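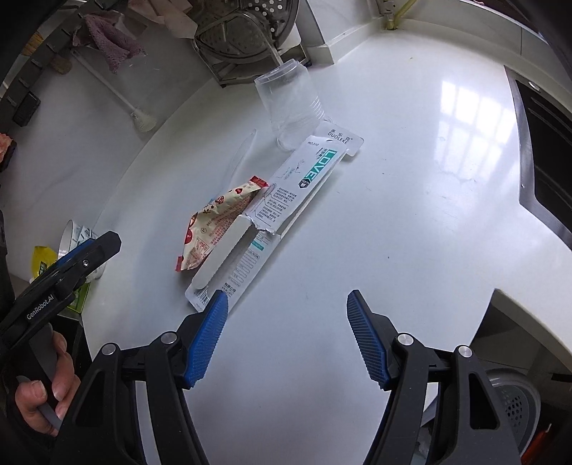 **Flultwood Guest Rooms: progress report to the Nostell Fund, through September**

The short version is that the guest rooms are open, the money is mostly where we said it would be, and the boiler has been a disappointment to everyone except the firm that repairs it.

**Rooms**

Your grant paid for turning the old dormitory floor at Flultwood into short-stay rooms for families with a relative in the hospital across the road. We promised 17 beds by the end of summer and we have 17 beds. Two of them are in a room with no window shade, so for now those go to people who like to get up early or who say they do.

The paint is finished. The color on the order was "warm sand." The color on the walls is closer to oatmeal, but it covers well and the guests have been polite.

**Stays**

We have hosted some 30 families so far. Most stay a few nights, and a few have stayed much longer than they hoped to. Many arrive straight from the emergency room with a phone, a coat and no bag. We had budgeted for sheets and towels and thought that was generous of us. We now keep toothbrushes, combs, socks and phone chargers at the desk, and the socks go fastest. This has been charged to "Supplies, other," a line we set far too low -- we would like to talk about that before next year's budget is drawn up.

**Heat and hot water**

The boiler passed inspection in June and quit in July, a good month for it to quit. Eberhard replaced the pump under warranty and then the valve not under warranty. Hot water is now steady on both floors after 6 a.m. Before 6 a.m. it is more of a suggestion. Eberhard blames the pipe run to the east end, and we have asked for a price in writing.

**Booking**

We moved from the paper ledger to Bimness in August. It does what we need, once you learn that "Release" means check a guest out and "Close" means delete the room. We learned this in the other order. The room has been put back. The ledger is still kept at the desk, and the night staff will not hear a word against it.

**Money**

Construction came in slightly under budget, the boiler ate the difference, and laundry is running over. We washed more towels in August than we had planned for the whole summer. A full statement is attached.

**Still to do**

- Window shade for the corner room (ordered, then ordered again in the right width)
- Second dryer
- Written price for the east end pipes
- A sign on the street side, so that families stop ringing the dentist's bell

We would like to move the 2 remaining payments closer together, with the first in October if you can manage it. The dryer will not wait for spring.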